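Emach releases Cokach teaching package for two-finger grippers

FEBRUARY – Emach has released Cokach, a software and hardware package that lets an operator teach a robot arm a pick-and-place task by remote control. The first release supports parallel and angled two-finger grippers.

The operator moves a hand controller and the arm follows. Cokach records joint positions, gripper opening and camera images at 60 samples per second, then stores each run as a single labelled file. Runs can be trimmed, replayed at reduced speed or discarded from the same screen. A hand-guiding mode is also included for arms that can be moved freely with the brakes released.

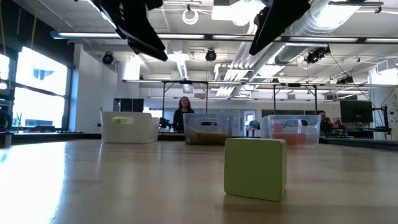
A green block on the tabletop below the gripper fingers, with storage bins behind.

In trials at the Akau test lab, operators recorded 77 runs of a block-handling task. Starting positions were changed between runs, and lighting was left as found, including daylight from the windows and glare on the table surface. New operators were given 3 practice runs before recording began.

"Most of the work went into the delay between the hand and the arm," said Aba Nutsugah, product lead at Emach. "If the fingers lag, people overshoot the block and then correct, and the correction ends up in the data. We would sooner have fewer runs that are clean."

Cokach connects to the Wijesinghe controller over a wired network. Wireless operation is not supported in this release. Settings for gripper force and travel limits are held on the controller – they cannot be changed during a recording.

The package is available to order now, with 2 hand controllers in the standard kit. Existing Emach customers can request the software on its own through their usual service contact.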